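From: Oriana Ibarra
To: Free reeds and small bands list
Date: 30 Nov 2025
Subject: Re: The Lurnoma record, and is it worth the postage?

Hello all,

I meant to answer this days ago and then the week got away from me, so forgive me if you've already made up your mind and ordered it. The question was:

> Has anyone here heard the new Lurnoma album, the one they cut in
> October with the accordion way up front? I loved their first but
> the clips on the label page sound awfully dry to me, like they were
> playing in a closet. The label wants nearly as much for shipping as
> for the record. Also, is that Căpraru playing the low clarinet
> parts or did they bring in somebody new? The notes I found don't
> say.

Yes, I've heard it, probably more often than is good for me! My copy is number 259 out of a pressing of 1380, written in pencil on the inside of the sleeve, and it has hardly been off the turntable since it came.

First the clarinet, as that's easy. It is Căpraru, on bass clarinet for nearly everything and on the ordinary B-flat for the two waltzes. The insert lists all of this, but in such tiny type that I had to take it over to the kitchen window. If you know the playing from the old Foltel quartet you'll recognize that way of coming in just under the note and leaning up into it. There is less of the growling than there used to be, which I miss a little, though I think it suits these tunes.

Now the dryness. You're right that it's dry, and the first time through I thought the same as you and was rather disappointed. The first record had that big churchy sound with the accordion floating somewhere up near the ceiling, and I'd grown very fond of it. On the new one you hear the bellows change direction, you hear the button clicks, and on the slow piece that closes side one (it's called "Gasum", and I have no idea what that means, so if anyone does please write) there's a breath before the last phrase that made me turn around in my chair. By the third or fourth listen I'd come over to it completely. Try it on real speakers, not the computer, and not too loud.

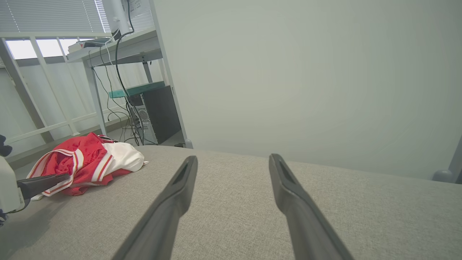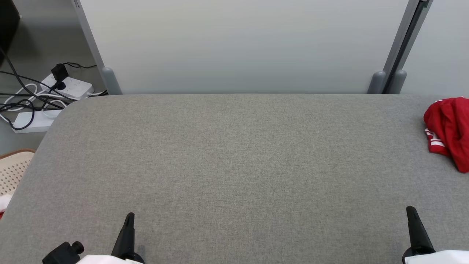

Gray fabric in both; the red cloth is in both as well.

What I'd warn you about is side two. It opens with a long thing in several sections that never quite settles, and the drummer, who is so light and funny everywhere else, plays brushes all the way through it as if he were afraid of waking somebody. I keep hoping it'll grow on me. My husband likes it best of anything on the record and hums the middle part while he does the dishes, so you may well find you're on his side of it. After that come the two waltzes, and they are lovely, short and a bit crooked, with the accordion and the bass clarinet trading the tune every few bars until you lose track of which one had it first. I'd almost buy the record for the second waltz alone.

The one real oddity is the last cut, which is a live version of the opener from their first album. It's faster and rougher, there's a patch where the bass goes missing under the applause, and it doesn't match the rest at all. I usually lift the needle before it starts. Others may feel they're getting a bonus.

As for the postage – I grumbled over that too. I wrote to the label and asked whether they'd put several copies in one box, and a very kind reply came back saying they would, and that the shipping on a box of 16 is only a little more than what they charge for three or four. I don't suppose there are that many of us who want it, but if even half a dozen people on the list were interested I'd gladly take the delivery here and mail them on at the domestic rate. Write to me off-list, please, so we don't fill everyone's mailbox with yeses and noes, and say whether you want vinyl or the CD. The CD has the same running order and no extra tracks.

One more thing and then I'll stop. Somebody asked back in the summer whether the tune book from the first album was ever printed, and I said no, and I was wrong. There's a small spiral-bound one with the melodies and chord letters, no arrangements. They still had a few left when I wrote. The key given for the third tune is a misprint and should be G minor, and once you've changed that it sits very nicely under the hands, even mine.

Warmly,
Oriana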